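Cutting Parts Before Cutting Price

Friday, February 27, 2026

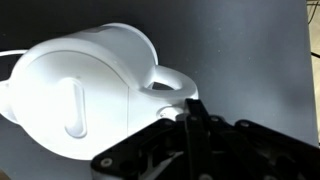 When Prekalum set out to lower the cost of its small appliance line, the purchasing department had already gone through two rounds of talks with suppliers. Neither produced much. Resin and copper prices were fixed by contract, and the molding shops had no margin left to give. The remaining cost was in the design.

Holger Bråten, who runs product engineering at the Irndale plant, asked for a full parts list of the best-selling model. It came to 141 items, counting screws, clips and labels. His team sorted them by function and put a cost against each function instead of each part. Fastening took a larger share of the total than heating control.

"We were paying to hold things together that did not need to be separate," Bråten says.

The first change was to the base assembly. Two brackets and their screws were replaced by features molded into the housing. This required a new tool, and the tooling cost had to be recovered within 10 months to meet the company's own rule. The second change was to wiring. Three lead lengths became one, which left a little slack in the shortest run but removed a sorting step on the line.

By June the list was down by 33 parts. Assembly time fell as well, although the line had to be rebalanced twice before the saving showed up in the daily output.

Not every proposal was accepted. A thinner housing wall passed the strength test but failed on surface finish near the gate, and was dropped. A shared switch with the Fjeld range is still under review. Lovisa Isaksson, a cost analyst at the consulting firm Brutow, argues that such reviews should start earlier. By the time drawings are released, she says, most of the cost is settled, and any later change carries the price of a new tool.

Prekalum now holds the cost review at the concept stage. Suppliers are invited to the second meeting, with drawings sent to them a week ahead.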